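How does a paper cup hold water?

Paper and water do not usually get on. Leave a newspaper out in the rain and it turns to mush. So how can a drink sit in a paper cup all through lunch?

What paper is made of

Paper is made from tiny threads called fibres. Most of them come from trees. The wood is chopped up and mixed with water until it looks like thin porridge. This mixture is called pulp.

The pulp is spread over a fine mesh and the water drains away. The fibres are left lying across each other in a flat mat. When the mat is pressed and dried, they stick together and you have paper.

Fibres like water. It creeps into the gaps between them and makes them let go of each other. That is why wet paper tears so easily.

Keeping the water out

The answer is a coating. Cup makers cover one side of the paper with a very thin layer of plastic, or sometimes wax. Water cannot get through it, so the fibres stay dry.

At the Wimeveck cup works, the coated paper arrives on huge rolls. One roll is enough for 2,512 cups. A machine cuts out a shape like a fan, wraps it into a tube that is wider at the top, and seals the edges with heat. Then a round base is pushed in.

Why is the top rolled over? 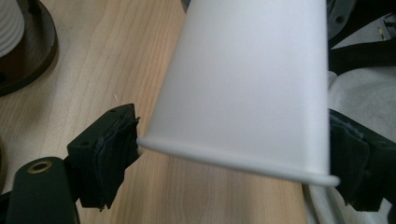
A rolled rim makes a cup stronger. A single sheet of paper bends when you squeeze it, but a curled edge is much stiffer. It is also kinder to your lips – a cut edge would feel sharp, and it would soak up your drink. Plastic cups often have a rolled rim too.

Try it yourself

Cut two strips of paper. Rub a wax crayon all over one of them, pressing hard. Put a drop of water on each strip and wait 13 minutes. Which strip has gone soft?

Words to know

Fibre – a very thin thread.
Pulp – wet, mashed-up fibres.
Coating – a thin layer that covers something.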